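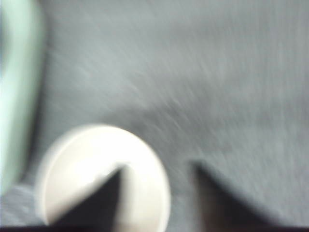

Thirteen Ways to Miss the Round White Thing

2023-05-11
By Bronwyn Pirihi

The wrist camera sees the world the way I see it before coffee. Gray surface going by in streaks, something round and white with a finger of the gripper in front of it, a slab of pale green off to the left minding its own business. The learning system is supposed to look at this and know what to do next. I'm supposed to look at it and decide whether it goes in the pile.

We have 553 recordings in the pile. I know because I'm the one who renames them. Each is one try at picking something up, with me or Darnell Lindgren driving the arm by hand, and each is chopped into stills like the one at the top. Some stills are crisp enough to hang over a sofa. A lot of them are soup.

Back in January I wanted to throw out the soup. I wrote a little script that scored every still for sharpness and dropped the bad ones, and I was very pleased with it until Jitendra Singhal asked what was left. What was left was the arm sitting still. I had built a lovely collection of a robot waiting. All the parts where it went anywhere were gone, and the model we trained on it (we call it Lonerwood, don't ask) would hover over an object with great dignity until someone turned off the power.

So the blur is back in. My rules now fit on a sticky note. Keep it if you can tell where both fingertips are. Keep it if a person who knew the task could guess which object matters. Bin the whole recording if the driver sneezed.

The last rule is for me. I lost 13 recordings to hay fever in one afternoon.

Driving is harder than it looks, and dull in a way that sneaks up on you. After the first hour I get smooth, and smooth is bad news, as every approach comes out the same. Darnell is a terrible driver and his recordings are worth twice mine. He comes in crooked, stops, thinks, backs off, tries again. Lonerwood learned to recover from mistakes entirely from him, and he's been unbearable since.

We're trying four starting positions per object next, and I've promised to drive at least one of them left-handed.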